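3. Shared wash tables in small guesthouses

3.1 Setting and material

The guesthouses of Vikbridge were built mostly as family homes, and very few of them have a bathroom for each room. Guests therefore wash in turns, and many owners have put a small table in the corridor or in the bedroom, where people leave their personal items between morning and evening. In this section we ask how such a table becomes divided among guests who do not know each other, and what the owners do to keep the division peaceful.

Our material is the set of guest diaries collected by the Kestico archive. The full set has 2511 entries. We read all of them and kept for close study the entries of 66 guests who stayed at least two weeks, because short visitors usually keep everything in their bag and write almost nothing on this matter.

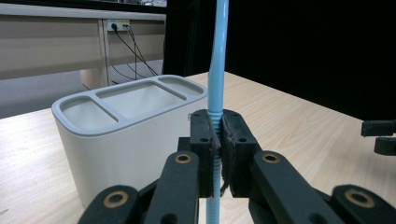 The diaries show that guests rarely speak with each other on the first day. They watch. A typical entry mentions where the other person has put a cup or a towel, and then where the writer decided to put their own. The word "side" appears very often ("my side", "the window side"), although no owner in our interviews had ever divided a table into sides. It seems that the guests bring this idea with them from home.

We also found that the first object placed has a strong effect. When the first guest used a back corner, the next guest usually took the other back corner and left the front free. When the first guest used the front, the later guests complained more in their diaries, even if there was enough space for all. One guest at the Urik house wrote that she moved her soap a little every evening - "only the width of a finger" - until she felt the table was fair again.

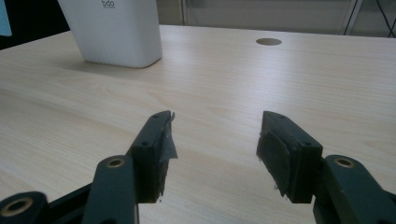
3.2 The role of the owner

Owners told us of two ways to manage the table. The first way is a written rule, normally a small card near the door. The second way is to give each guest a tray or a box, and to say nothing. The second way was more common in the houses with older owners, and the diaries suggest that guests accept it more easily. A card was often read as criticism. A box was read as a kindness, although it limits the guest in the same manner.

There is a cost, however. Guests who received a box wrote less about their neighbors, and we suspect that they also talked less with them. We cannot prove this from the diaries alone. 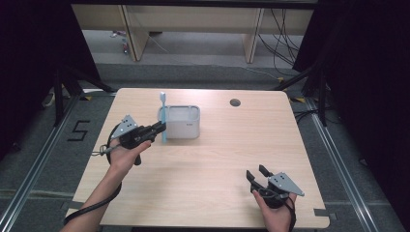
Two hands holding grippers at a table

Figure 2. Toothbrush standing against a small container on a wooden table.

3.3 Objects that stay outside

Not all personal items go into the box. Toothbrushes, combs and glasses are often kept next to it, and several guests explained that they wanted to see these things at once when they woke up. Sugawara calls them "near objects" in his earlier notes, and we keep his term. Near objects were almost never touched by other guests, even in houses where towels and soap were sometimes borrowed without asking. The question of how long a guest must stay before borrowing becomes acceptable is treated in section 4.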